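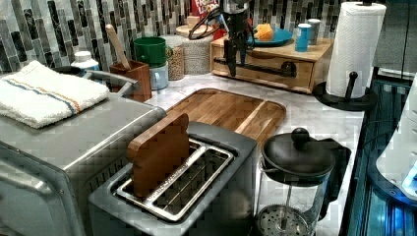

Photo: Vomadov

About Vomadov

Vomadov supplies and finishes kitchen surfaces for homes and small rental buildings. The company works from a single shop in Kuvmont and covers the town and the Clalla valley. Work falls into 2 categories: backsplash tile and countertops.

Tile is set over cement board or sound drywall. Walls are checked with a straightedge before layout, and low areas are filled first. Mosaic sheets are dry-fitted so that cut pieces land at inside corners or under cabinets. Grout color is approved on a sample panel, which stays with the customer.

Countertops are measured after the base cabinets are fixed and level. Templates are kept on file under the job number. The current file holds 3963 templates, the oldest of them on paper.

The shop floor measures 400 square feet and is used for cutting and sample storage. Slabs are held at the Urban yard across the river and can be viewed by appointment. The yard closes for inventory each November.

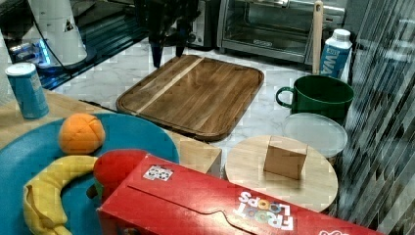 Can a new countertop be installed over an existing one?
In most cases the old top is removed. Added height affects outlet positions, the range opening and the sink drain, and the old surface may hide water damage in the cabinets.

Quotes are itemized by material, cutting, setting and removal. A site visit costs 89 dollars, credited against the final invoice if the work is ordered. Plumbing and electrical work are quoted by others.

Page last revised 25/01/2019.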